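About Trellton

Trellton is a small robotics firm in Skestcombe. We teach two-handed robots to serve drinks, and we are probably best known for the morning one of them wouldn't stop.

We should deal with that first, as everyone asks.

What happened in May

We had a robot on trial at the staff canteen of Pernurholm, a conference centre with thirsty delegates and, until then, a nice carpet. The job was simple. Pick up a glass, put it under the spout, wait, hand it over. It had done this around 4,000 times in our workshop without wetting anybody.

Shortly before eleven, the robot lost track of its own left thumb. A cable had worked itself half out of its connector, and the hand went on reporting the last grip it remembered, a very good one. The glass was by then on the floor. The robot, believing all was well, held a fistful of air under the spout and asked for a refill. It asked 39 times.

Vojtěch Polák, our founder, was in the car park on the phone to an investor, telling him how well it was going.

No one was hurt. The stop button worked perfectly once somebody found it, behind a stack of menus we had put there ourselves.

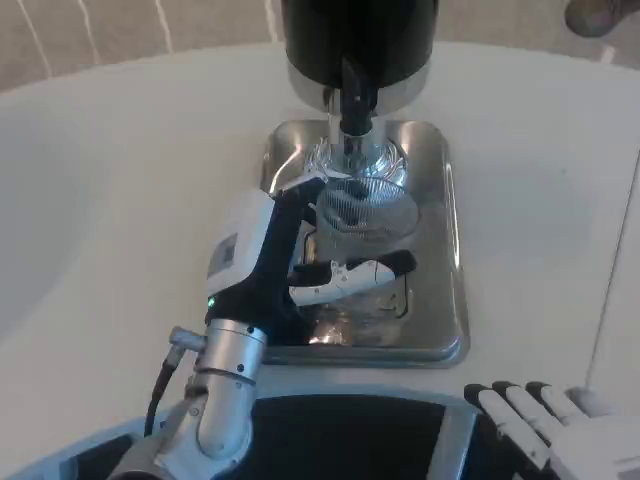 What we changed

We took the robot home and wrote down everything that had gone wrong, which took longer than the trial had. The report runs to 70 pages and we send it to anyone who asks, including people who were only after a price.

The connectors now lock. The hand has to prove it's holding something before the arm will believe it, and if finger and wrist disagree, everything stops and a person is called. The robot can't ask for a second pour until the first has been taken away. The stop button is red, enormous and fixed at elbow height, and our terms of hire forbid putting menus anywhere near it.

We also gave up testing with one sort of glass. Clear ones are miserable things for a machine to look at, ridged ones are worse, and a polished drip tray offers the robot a second, upside-down glass to worry about. So those are what we practise on. 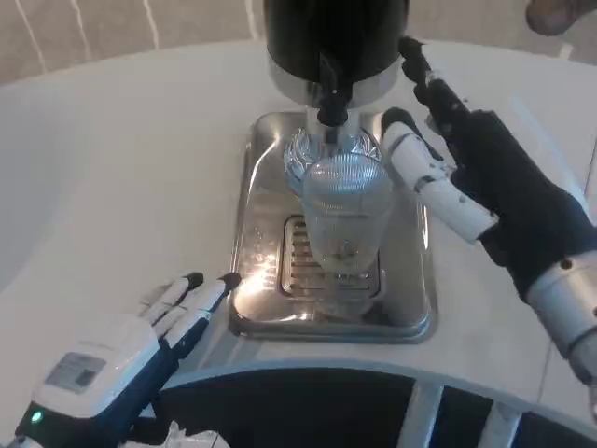 Before a robot leaves the building it must now get through 1,111 pours in a row. The number was Vojtěch's idea. If it fails on the last one, it starts again, and so does whoever is sitting with it. There's a kettle.

Who we are

We are engineers, mostly, plus a former pub landlord who joined after Pernurholm and has stronger views on spillage than the rest of us put together. Our hands are serviced by Kováčik, two doors down, who had told us about the cable. We now read their emails.

Visiting

The workshop is open by appointment. Drinks are free. Ask for the report at the door, and wear shoes you don't mind about.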